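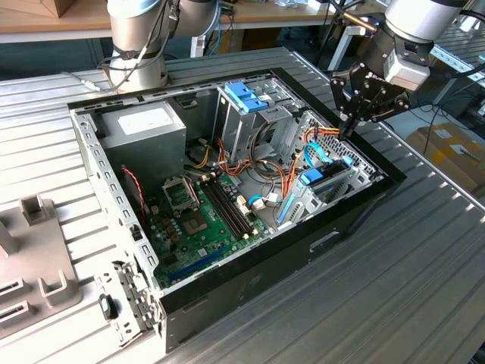

September 18, 2024
Mollah towers, bench 2, unit 142

Continued with the desktop batch from Atison. Unit 142 was booked into Flollik yesterday evening with the fault noted as "no boot, drive noise". Case on its side on the ribbed aluminium table, side panel off, inside facing up. All mains leads off the bench before starting. Held the front power button in for a few seconds after unplugging.

General state. Standard layout for this model: power supply at the top left when the case is lying this way, drive cages on the far side and to the right, board in the lower left. No swollen capacitors that I could find, including the group by the socket, which I went over with the lens. The plating on the perforated rim is dull in places but not flaking. Blue plastic latch on the drive cage moves freely. The tab on the second bay is stiffer and wants a firm push before it lets go. Did not force it past the first stop.

CPU socket. The processor went to the parts drawer under its own bag number. Retention frame left lifted while the socket is inspected. Pins looked at from both sides with the lamp held low. I could find no bent ones, but one corner has a mark that might be old paste. Not touched. Evelien has the better microscope and should look at it before anything is fitted there. Until then the frame stays up and no tools pass over the socket. I would like a cap for it. We had a box of them in October last year and I have not seen it since the shelves were moved.

Power wiring. The main bundle (orange, red, yellow, black) comes off the supply and crosses the middle of the case to the drives. In this unit it has been left long, and it sits high enough to foul a caddy going into the right-hand bay if it is not pushed down first. Tried three ways of dressing it:

First, straight across with the slack folded under the cage. Tidy, but the fold pushes back and the bundle creeps up again within a few minutes.

Second, slack taken along the board edge. Gets in the way of the memory latches. Rejected.

Third, slack split, half each side of the cage. Holds its shape without a tie. Uses a little more of the lead to the far connector than I would like, but there is no pull on the plug with the drive home.

Going with the third for the rest of the batch unless somebody objects. No cable ties on the drive end. The last batch had ties there and every one had to be cut when a drive was swapped.

Data lead. Blue SATA, comes down from the drive side to the board in a curve. The curve is fine as it is. Do not flatten it to make room for the power bundle, move the bundle. The locking clip on this one clicks. I have had several in this batch that do not, and those leads go in the scrap tub, not back in the box.

Fan lead. Thin twisted red and black pair running down the left wall. Left in place. It is easily caught by a sleeve when reaching for the rear bracket, so worth pressing it into the corner before working at that end.

Drives. Most of the day went on this. The caddies are the light blue type, and the replacement ones from Jeveo are meant to be a direct match. Original and replacement measured side by side with the calipers: same length, same hole spacing, but the Jeveo pins stand slightly prouder. They go in, with more effort, and the latch closes with a duller sound. I do not think it matters for one fitting. I do think it will matter if the caddy is taken in and out often, as the plastic on the pin shoulders was already showing a white stress mark after 5 insertions.

Technique that gave the fewest problems: bring the drive in upright, lower it clear of the supply, turn it only once it is past the cage, and let it find the rails before pressing. Pushing on the drive body tilts it. Push on the caddy instead, close to the latch side. Connectors last, data before power. 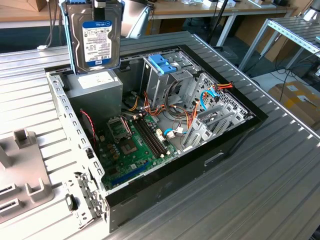
Unit 142, hard disk in light blue caddy above the power supply end of the case. CPU socket still open.

The label on the drive was copied to Flollik by hand as the scanner would not take the barcode through the caddy. Serial read twice and checked against the sheet. The capacity field in Flollik only accepts whole gigabytes, so it goes in without the decimal point. Please do the same for the others or the search will not find them.

Hours. The intake test sheet gives a little over 3,000 power-on hours for the disk that came with this unit, which is low for its age. The noise in the fault note was not heard on the test rig. I ran the short test and it passed. Long test to be started tonight and read tomorrow. If it passes I would put the original fault down to the data lead or the seating in the bay, and the disk can stay with the machine.

Board, remaining checks. Blue expansion slot brushed out, nothing stuck in the contacts. White multi-pin plug near the lower end of the memory slots reseated once, no looseness. Coin cell not yet measured. Slotted covers at the rear all present, one screw with a worn head that will need the larger bit. I left it.

Time taken: longer than it should have been, mostly on the cable dressing. Without the trials I would expect to do a unit like this before the mid-morning break.

To do

Evelien Vandenberghe: socket corner, microscope. Say whether it can be cleaned or the board goes to spares.

Me: long test result, coin cell, worn screw.

Me: write to Jeveo about the pins. Send the caliper figures for both caddies and ask if the moulding has changed.

Anyone: find the socket caps.

Stores: do not open the second bag of Jeveo caddies until they have replied. The first bag can be used for machines that are being closed up for good.

Bench left with the case where it is, panel under the table with its screws taped to the inside. Next unit is not to be started on this bench until the socket question is settled.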